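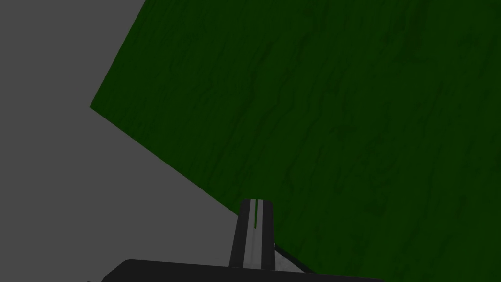
Questions I get about my writing

Where do your story ideas come from?
All over the place! My flash piece "Fevitz" started with a word I misread on a bus ticket. I keep a file of odd words and overheard bits, and when I'm stuck I pick one and start typing.

Do I have to read the Urndale books in order?
The first two, yes. After that you can jump around, although book 6 gives away who burned the mill, so save that one if you like surprises.

How much do you write in a day?
I aim for 1000 words and I'm at my desk by 7 a.m. Some days I get 100 and a lot of cold coffee - I've stopped beating myself up over it.
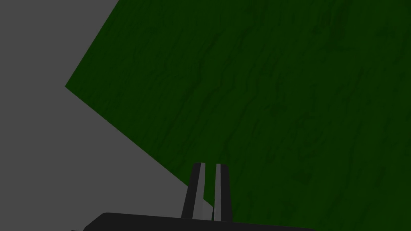 Dark green, streaky texture

Will there be more Tosus stories?
I'd love to! I have one half drafted, but the ending keeps wandering off on me. Newsletter readers will get it first (the sign-up box is on the Contact page).

Can you read my manuscript?
I'm sorry, I can't. I used to say yes to everybody and fell way behind on my own deadlines. Try a local critique group, or swap chapters with another writer.

Where can I buy signed copies?
Boateng Books keeps a few on the shelf and will mail them out. If you want your name in it, tell them when you order and I'll stop by on Monday with my pen.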